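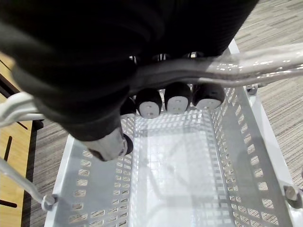

*Hand over the shopping basket, fingers down.*

October 4, 2023 — Prestuvbridge, prep room

Went through the September figures for the pheromone wipe-down in the cat ward. Grasum says their spray settles cats within 90 minutes. I don't buy it yet.

- 21 cats scored, 13 with spray, the rest without
- sprayed cats came out a bit calmer on the sheet, but most of them were also in the top cages, away from the door
- whoever did the scoring knew which cages were sprayed. Useless until we fix that.

Zapata branch sent their numbers too. Theirs look great — suspiciously great. They count a cat as "settled" if it has eaten, and half of my worst hissers eat fine.

Cage 17 latch is sticking again. Don't put a door-pusher in there.

Next round: cover every cage with the same towel, mix top and bottom rows, spray plain water on the controls. Scorer stays out of the room till it's done. Juseck score sheet only, no home-made smiley faces.

Not ordering more spray before then. Two bottles left on the shelf over the scales.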